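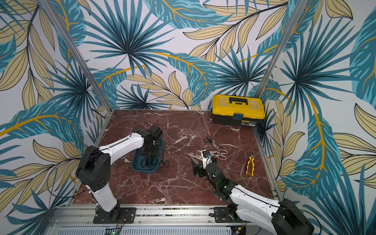
Marble-pattern tabletop with leaf-print walls, arms on the front rail.

September 12, 2025

Sastwood court book, continued. I meant to write this up as I went along and of course I didn't, so forgive me if it wanders a bit.

The volume is 84 leaves as it stands now, and I'm happy to say that I have been through every one of them with a soft brush and the small lamp. The dirt is mostly along the head edge and it came away nicely. There is one stubborn patch on leaf 38, right over the start of the fence case, and I left it alone after a few passes. The ink there is thin and I would much rather have a grubby leaf we can read than a clean one we can't! If anybody feels braver than I do, please talk to me first.

On to the part I have been looking forward to all week, which is the ferry business. Those of you who have only seen the old printed abstract will remember it as a dull little debt case: the ferryman at Zarness sues the town for his wages, the town pays, end of story. The book tells it at much greater length. The wages come up, yes, but what the court wanted to hear about was why he had refused to carry anyone across on the day of the militia muster. He says the rope was frayed. The town says the rope was new that spring. Then comes a lovely long deposition from a neighbor who says the rope was new but the post was rotten, and that she had told the constable so twice, once over her own gate. I read that page three times just for the pleasure of her company (her name is lost in the gutter, I'm sorry to say, all but a capital that could be an M or an H).

The abstract leaves her out entirely. I suspect the man who made it was working from the clerk's index, where the case sits under "wages" and nothing else, and he had a great many cases to get through.

A note on the hand. We have been saying that one clerk wrote the whole book. I no longer think so. From leaf 78 onward the long s gets much straighter and "ye" mostly turns into "the," and the margins are wider too, as if the new person had been brought up on better paper. It could still be the same man after a long gap, with a new pen and a kinder chair, and I don't want to push it. I would like a second pair of eyes before we put it in the catalog entry, though.
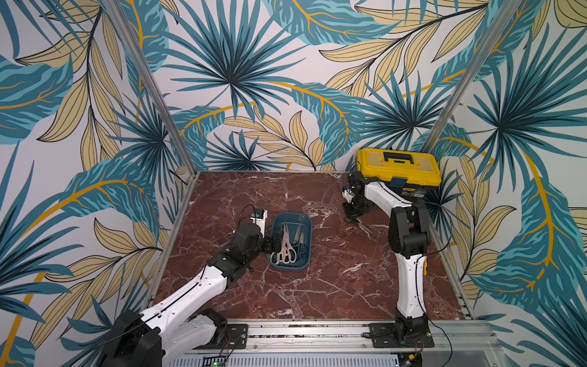
The Lelatik transcription came back overnight and I spent the afternoon checking it against the leaves. On the first clerk it does better than I expected, and it even managed "sd" and "pd" without turning them into Latin. On the second stretch it is very shaky. It read "ferryman" as "serjeant" more than once, so anyone searching the text for soldiers is going to find a good many who never existed. I have been fixing these by hand in the shared copy and putting my changes in square brackets. Please keep to that if you jump in, and please leave the original spelling alone, even where it hurts to look at.

The board and tissue from Dissanayake arrived as well. The tissue is the right weight this time. The board is a shade darker than the last lot, but it will be fine for the wrapper. I put the delivery slip in the front pocket of the binder with the other ones.

Things I didn't get to: the two loose slips tucked in at the back, one of which looks like a receipt for candles; the watermark on the first gathering; and the sewing, where the third station has given way and the whole section swings when you turn to it. Please open the book on the foam wedges and keep it well short of flat until that is mended.

The town historical society would like a page about the ferry case for their October newsletter. I said yes, gladly, and I'd like to give most of it to the neighbor and her gate. If I can get another look into the gutter on Monday with the thin mirror, I may be able to settle the M or the H before I start writing.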